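4.2 Perception in the drive bay

The planner was the easy part. Pistach, our task sequencer, was ported from the MacAulay cell in April and knew 3 ways to approach a drive caddy before it had met one. What it lacked was a reliable idea of where the caddy was. Desktop towers are built by people with small fingers and no interest in pose estimation, and our first segmentation model, trained on 1,951 labeled views from the Cletdale line, had a firm belief that any bright blue object was a release tab. SATA cables are also bright blue.
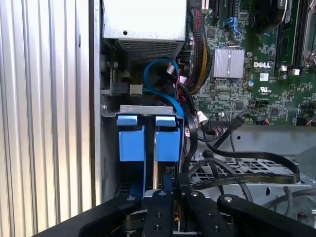
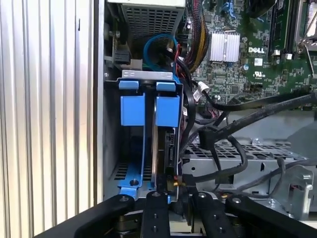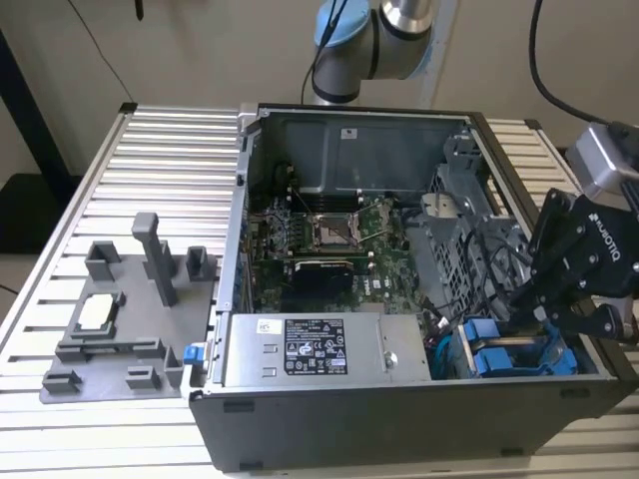 Figure 7. Gripper at the drive bay of a Dell tower. First and second: wrist camera. Third: workspace camera.

We therefore split the problem in 2. A coarse localizer runs on the fixed view and returns a bay region and a chassis orientation. A fine localizer runs on the wrist view, looks only inside that region, and must find both tabs as a pair with the expected spacing — a test that cables rarely pass, though one came close. If the two estimates differ by more than the tolerance set in Skoklow, the controller backs off 40 mm along the tool axis and looks again.

The fingers themselves cover part of the wrist view during the final approach. We mask them using the joint state, which works until the calibration drifts, at which point the network starts reporting the gripper as a new kind of cable. Section 4.3 covers recalibration.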